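3.2 Edging and drape

Edges were worked on 56 swatches, all in the Kustard double knit, same hook, same maker. Three edgings – plain double crochet, crab stitch, picot. Swatches were blocked flat overnight and measured dry. Foundation chain left loose on purpose, as a tight one pulls the bottom corners in and spoils the reading (see 2.4).

Crab stitch came out stiffest. Picot the least stiff but it curled, esp. on the short sides. Plain edging sat between the two and was easiest to count and to rip back.
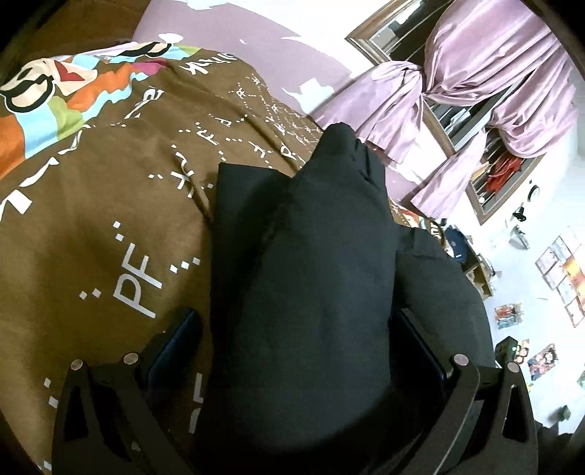
Figure 4. Black garment, folded, held upright between two gripper fingers.

Yarn use was logged by weight and turned into metres afterwards. Whole set took 484 m, of which 67 m went on the picot rounds alone. More than we had planned for. The Stirkomura yarn was dropped at this stage; it split on the hook and the tension could not be kept even accross a full row.

Makers' notes were kept next to the numbers. Most complaints were over corners: three stitches into the corner gave a flat turn, two gave a cupped one. Tshabalala chart symbols were used throughout, with one change – the slip stitch join is drawn as a filled dot, not an open one. Older Flilturel charts have it the other way round so check before comparing.

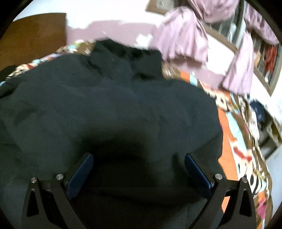

3.3 Washing

All swatches washed once, cool, no spin. Dried flat on towels. Re-measured at the same four points. Shrinkage was small in the plain set and a bit larger in teh picot set, mostly widthways. Crab stitch edges kept their length but the fabric inside them went slightly wavy. Second wash not done, yarn lot had run out by June.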